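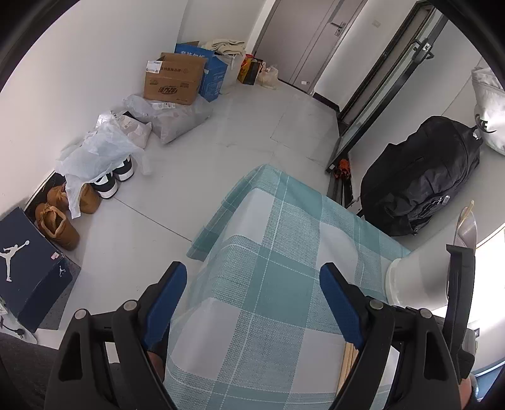
Revathi Panicker asks why a server that reports a full disk shows almost nothing when the directories are added up, and whether deleting the old logs by hand is safe. Both questions come up often enough that they have been put first. The answers apply to the Linux hosts that run the Rundeo scheduler, and most of them apply to any Debian or Ubuntu server.

Why do df and du give different answers?

They measure different things. df asks the file system how many blocks are in use. du walks the directory tree and adds up the files it can find by name. A file that has been deleted while a process still has it open no longer has a name, so du does not see it. The blocks stay allocated until the process closes the file, so df still counts them.

To list such files, run the following as root:

lsof +L1

The output gives the process, its number and the size of each open file with no remaining links. Restarting or reloading the process releases the space. If the process is the Rundeo worker, wait until the running jobs have finished and then restart it in the normal way.

A second cause is a mount point with files beneath it. If something wrote to a directory before a volume was mounted there, the files are hidden but still take up room on the parent file system. Unmount the volume during a quiet period and look inside the bare directory.

Is it safe to delete a log file by hand?

Old, rotated files can be deleted. These usually end in a number, a date or .gz. The current file should not be deleted while something is writing to it, for the reason given above: the space does not come back and new messages go to a file that cannot be opened by name.

If the current file must be emptied at once, truncate it:

truncate -s 0 /var/log/rundeo/worker.log

This works cleanly when the program opened the file in append mode. A program that did not will carry on writing at its old position, and the result is a sparse file whose listed size is much larger than the space it uses. Compare ls -l with ls -ls if the size looks wrong.

Files under /var/log/journal belong to the systemd journal and should be left to journalctl.

How do I find out which directory is the large one?

Start at the top of the affected file system and stay on it:

du -xh --max-depth=2 /var | sort -h

The largest entries are printed last. The x option stops du from crossing into other mounted file systems, which would otherwise confuse the totals. Repeat the command one level further down until the cause is clear.

The system says there is no space left, but df shows plenty. What is wrong?

Check the inodes:

df -i

Each file uses one inode whatever its size. On ext4 the number is fixed when the file system is made. A job that writes a very large number of small files can use them all while most of the blocks are still free. The usual culprits on our hosts are session directories, mail queues and the Rundeo spool when the clean-up job has been disabled.

Deleting the small files is the only quick remedy. If the shell complains that the argument list is too long, use find with the delete action, and run it first without that action to see what would be matched.

Also check whether the error comes from a quota. A user over quota gets a slightly different message, but some programs hide the original text and report a full disk in both cases.

What does a sensible logrotate entry look like?

The entry supplied with the Drummont server build is this one:

/var/log/rundeo/*.log {
 daily
 rotate 16
 maxsize 50M
 missingok
 notifempty
 compress
 delaycompress
 create 0640 rundeo adm
 sharedscripts
 postrotate
 systemctl reload rundeo-worker
 endscript
}

The file goes in /etc/logrotate.d and must be owned by root. It must not be writable by group or others, or logrotate will ignore it.

The rotate line sets how many old files are kept. It does not set a number of days, although with daily rotation the two are often the same. With maxsize in use, a busy log may be rotated sooner than the interval says, so the retained files may cover a shorter period than expected. Check this against any rule you have about how long logs must be kept.

What is the difference between size, minsize and maxsize?

size: the file is rotated when it is larger than the value, and the time interval is not considered.

minsize: the file is rotated when it is larger than the value and the interval has also passed.

maxsize: the file is rotated when it is larger than the value even if the interval has not passed, and otherwise when the interval has passed.

None of these acts as a hard limit. logrotate looks at a file only when it is run. If it runs once a day, a log with a limit of 50M can grow well past that between runs. Where this matters, run logrotate more often by means of a systemd timer override. Changing the size in the entry will make no difference.

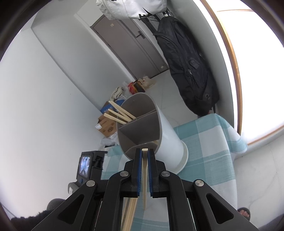
Mebrat Araya reports that the entry passes a test run without errors but the worker goes on writing to the rotated file, and would like to know whether copytruncate is the proper cure.

It is a workaround, and it has a cost. With copytruncate, logrotate copies the log and then empties the original in place. The program need not reopen anything. Messages written between the copy and the truncation are lost. On a quiet host this may never be noticed. On a busy one it will be, and the missing lines are difficult to account for later.

The better cure is to find out why the reload has no effect. In the cases we have seen, one of the following applied:

The unit has no ExecReload line. systemctl reload then fails, and the failure appears in the journal for the logrotate service.

The log is held open by a child process that does not receive the signal. Use lsof on the rotated file to see which process has it.

The output is being redirected by a shell wrapper. A reload sent to the worker cannot change a file handle owned by the wrapper. Remove the wrapper, or let the output go to the journal.

Note that a test run with the debug option does not run the postrotate script, so passing it proves only that the syntax is accepted.

How do I test an entry properly?

First check it without making changes:

logrotate -d /etc/logrotate.d/rundeo

Then force a single rotation:

logrotate -vf /etc/logrotate.d/rundeo

The second command does rotate the files. It reads only the named file, so global settings in /etc/logrotate.conf are not applied. If your entry depends on them, name the main configuration file instead, and be aware that forcing that one rotates every log on the host.

The next check is whether new lines are arriving in the new file. Submit a short job and look at the end of the log.

How much space does the systemd journal use, and how is it limited?

journalctl --disk-usage

The total includes both active and archived journal files. To set a limit, create a drop-in file in /etc/systemd/journald.conf.d with these lines:

[Journal]
SystemMaxUse=100M

Restart systemd-journald afterwards. A limit of 100M is suitable for the small worker hosts. The controller should be given more, particularly if the Oreletti connector is installed, which writes a line for each message it passes on.

To reduce the archived files straight away:

journalctl --rotate
journalctl --vacuum-size=50M

Vacuuming removes archived files only. Without the rotate step, the active files are not touched and the saving may be smaller than you expect.

Why is the journal empty after a reboot?

The storage setting is probably auto and the directory /var/log/journal does not exist. In that state the journal is kept under /run, which is held in memory and cleared at boot. Create the directory, run systemd-tmpfiles --create --prefix /var/log/journal and restart systemd-journald. Setting Storage=persistent has the same result and does not rely on the directory being there beforehand.

Can logs be put on a separate volume?

Yes, and for the controller it is recommended. A full log volume then stops logging without stopping the database. Copy the existing files with the services stopped, keep the ownership and modes, and add the volume to /etc/fstab by UUID. Device names can change between boots.

Do not place the Rundeo spool on the same volume. The spool needs free space in order to accept jobs, and the separation loses most of its value if logs can fill it.

What are the reserved blocks on ext4?

A share of each ext4 file system is set aside for root, so that system services can keep working when ordinary users have filled the rest. This is why df can show nothing available while the used figure is less than the total. The share can be changed with tune2fs -m. Lowering it on a volume that holds only data is reasonable. Leave it alone on the root file system.

Does any of this apply to containers?

Partly. Container output on a host using Docker's json-file driver is stored outside /var/log and is not covered by the entry above. Size limits are set with the max-size and max-file options in the daemon configuration. They take effect for containers created after the change, so existing ones have to be created again. The Leitão image already sends its output to the journal and needs no separate rotation.

Where should a fault be reported?

Use the tracker, under Hosts and Storage. Attach the output of df -h, df -i and lsof +L1, taken before anything was restarted, together with the logrotate entry in use. Requests to enlarge a volume are handled on Wednesday.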